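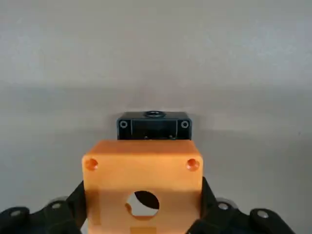 From: Stela Mihăilă
To: Supper list
Subject: Re: Chicken lettuce wraps like the ones at Gideleo

Hi all,

I finally got around to these over the long weekend and then made them again for my sister's family, so I have a few answers to the questions below. I'll put the quoted part first so people who joined in September can follow.

> From: J. Bergmann
> Subject: Chicken lettuce wraps like the ones at Gideleo
>
> Has anyone managed to copy the lettuce wraps from Gideleo, the
> place on the lower level of the mall next to the movie theater?
> They come as an appetizer but the plate is big enough for dinner.
> The chicken is chopped very small and there is something crunchy
> in it, water chestnuts I think, and crispy noodles underneath.
>
> My first try was watery and much too salty. I used ground chicken,
> a cup of bottled teriyaki, and iceberg. My husband ate it over rice
> and said it was fine, but it was not the same dish.
>
> Questions:
> - Ground chicken or chopped?
> - What is the sweet part of the sauce?
> - How do they get the lettuce so cold and crisp?
> - Can the filling be made the day before?

On the chicken: chopped. I tried it both ways. Ground breast meat clumps and lets out a lot of liquid, and I think that was most of your trouble. I used boneless thighs, put them in the freezer until they were firm, and cut them by hand into pieces the size of a pea. It takes a while. If you want to use ground, buy the dark meat, cook it in two batches, and don't stir it for the first couple of minutes.

On the sauce: it's hoisin. I asked the waitress and she said hoisin and "a little orange," and wouldn't go any further. What I ended up with for a pound and a half of thighs:

5 tablespoons hoisin
2 tablespoons soy sauce, low sodium
2 tablespoons rice vinegar
1 tablespoon orange marmalade
1 teaspoon toasted sesame oil
1 teaspoon cornstarch stirred into a spoonful of cold water
Chili garlic sauce to taste

Cook the chicken in a hot pan with a little oil until it has some color. Add three cloves of garlic and a thumb of ginger, both chopped fine, then one can of water chestnuts, drained well and chopped. I dry them on a towel. Add the sauce without the cornstarch, let it bubble for a minute, and put the cornstarch in last. It should coat the meat and leave almost nothing in the bottom of the pan. Scallions go in after the heat is off.

A cup of teriyaki is a lot. Most of the bottled ones are as salty as soy sauce and thinner than hoisin.

On the lettuce: I don't know what they do in the restaurant. At home I pull the leaves apart, soak them in ice water for half an hour, spin them, and keep them in the refrigerator between damp paper towels until everybody is sitting down. Butter lettuce folds better but wilts as soon as the hot filling touches it. Iceberg is closer to what Gideleo serves. Cut out the core and run water into the hole and the leaves come off whole.

The noodles are the thin rice kind, fried. They puff up in a few seconds in hot oil, so have a plate ready. My sister used the canned chow mein noodles and the kids liked those more.

On making it ahead: yes, with one change. Leave out the water chestnuts and scallions and add them when you reheat. If you're keeping it warm in the oven, 200 degrees with foil over the dish was enough for us — it held for the better part of an hour and didn't dry out. The sauce keeps in a jar for up to 9 days. I haven't tried freezing any of it.

I fed 5 people with this amount and there was none left over, but we also had cold cucumbers and a pot of rice. As a starter it would go further.

Two other things while I'm writing. The restaurant changed its hours and now closes between lunch and dinner, so don't plan on going at 3:30 the way we used to. And does anybody have a guess at the dipping sauce for their green beans? It's pale, a little hot, and I taste wasabi but also something sweet. I tried mayonnaise with wasabi paste and honey and it was close but too heavy. I'm going to thin it with rice vinegar next and will post if it's any good.

Stela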